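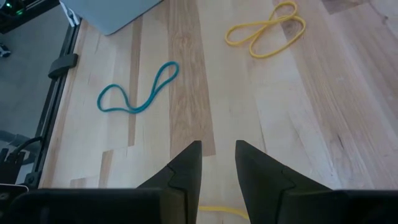
Daltesport Riverside Lots is a table of house lots in the Baluyot resettlement area, on the east side of Daltesport, along with the services each lot had when it was surveyed. The city laid out the area for families moved off the banks of the Trena. The lots are long and narrow and run side by side from the access road down to the creek. Drawn on a map they look a lot like the boards in the tabletop in the photo, most of them pale and one darker strip down the middle that stops before it reaches the other side. In our map style the dark strip is the drainage easement. It has a row in the table like any other strip of land, but its lot_type is "easement" and it should be left out of any count of homes.

Release date: 10/3/20
Maintainer: Huiling Jiang
Field survey: Jinfeng Cheng, Mei Gallagher
Data cleaning and checks: Emilian Roman
Map style and boundary file: Yuxi Kong

What is in the package

lots.csv
One row per strip of land in the resettlement area, including the easement and the lots set aside for a clinic and a day care center.

services.csv
One row per lot per visit. Joins to lots.csv on lot_id.

blocks.geojson
Block outlines, for use as a base layer. There are 6 blocks. Individual lot outlines are not included. See Privacy.

style.json
The colors used in our own maps. You don't need it to use the data.

CHANGES.txt
A list of corrections by release.

Columns in lots.csv

lot_id: text. Block letter, a hyphen, then the lot's place in the row counting from the road end.
block: text. Matches the block field in blocks.geojson.
lot_type: text. One of residential, easement, community, reserved.
frontage_m: number. Width of the lot along the access road or footpath, in meters. Taken from the city's layout plan, not measured on the ground.
award_status: text. One of awarded, pending, vacant, disputed. Blank for anything that isn't residential.
origin: text. The riverbank section the household moved from. Blank if the household didn't say or if the lot was vacant.

Columns in services.csv

lot_id: text.
visit: text. One of first, second, third. Each lot was to be visited 3 times.
water: text. One of piped, shared_tap, delivered, none.
power: text. One of metered, shared, none.
toilet: text. One of private, shared, none.
road_surface: text. The surface in front of the lot. One of paved, gravel, dirt.
respondent: text. One of resident, neighbor, observed.
notes_flag: yes or no. Yes means the survey team wrote a note. The notes themselves are not released.

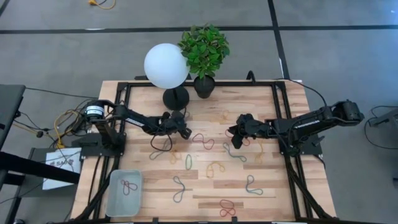
Blank cells in services.csv mean the question was not asked or the answer could not be read from the form. They do not mean "none." This was mixed up in the first release, where blanks in the water column had been filled in as "none" for all of the lots in block C. Anyone who downloaded that release should replace the file. The totals for delivered water in the old file are too low as well.

How the data was collected

Mei Gallagher and Jinfeng Cheng walked each block with paper forms and a printed copy of the layout plan. The form was written in the local language and translated into English after the visits. Adults at home were asked about water, power and toilets. If no adult was home, a neighbor was asked, and if no neighbor could be found the team wrote down what could be seen from the path. The respondent column keeps these apart. Answers marked "observed" are good for road surface and fair for power, and should not be relied on for toilets.

Forms were typed in twice by different people, and Emilian Roman compared the two versions. Where they differed he went back to the paper. There were 11 lots where the paper form itself was unclear, and these have been left blank for the visit in question.

Award status comes from a list given to us by the city housing office. We did not ask households to show papers. Several residents told the team that their status was out of date on the city list, mostly people shown as pending who said they had been awarded the lot. We kept the city's value so that the column has a single source.

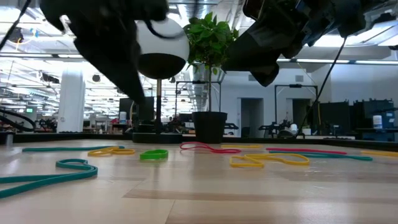

Rubber bands on the tabletop, with a potted plant in the background.

Known problems

Lots in block F were renumbered by the city between the second and third visits. We matched old and new numbers by hand from the layout plan. The new numbers are used throughout.

The third visit to block E was cut short when the footpath flooded. Lots at the creek end of that block have a first and second visit only.

Frontage figures for corner lots give the longer side. Corner lots are not marked in the table, so check against the block outline if this matters for your work.

Two households sometimes share a lot. The table has no household count, and it can't be used to estimate population. We have had requests to add one and have decided against it for now.

Comparison with Bolden

The Bolden resettlement survey used most of the same service questions, and people have asked if the two tables can be stacked. Water and power can be compared directly. Toilet can't, as the Bolden form put shared and private together. Bolden also visited each site only once, so use the first visit here if you want the closest match.

Privacy

No names, phone numbers or ages are in any file. Lot outlines and the survey notes are held back, and origin is given by riverbank section only. Please don't join this table to land records in a way that would identify a household. Residents who want their lot taken out of the next release can ask at the site office or write to Huiling Jiang. Requests are handled within 90 days, and the row is then removed from both tables.

Terms of use

Free to use and share for any purpose, with credit to the Daltesport Riverside Lots team. If you publish a map, please say which visit the data is from. The city's layout plan is not ours to pass on and has to be requested from the housing office.

Corrections

Send the lot_id, the column, the value you think is right and how you know. A photo of a water or power meter is enough for those columns. Corrections received before the end of May go into the next release, and later ones are held for the release after that.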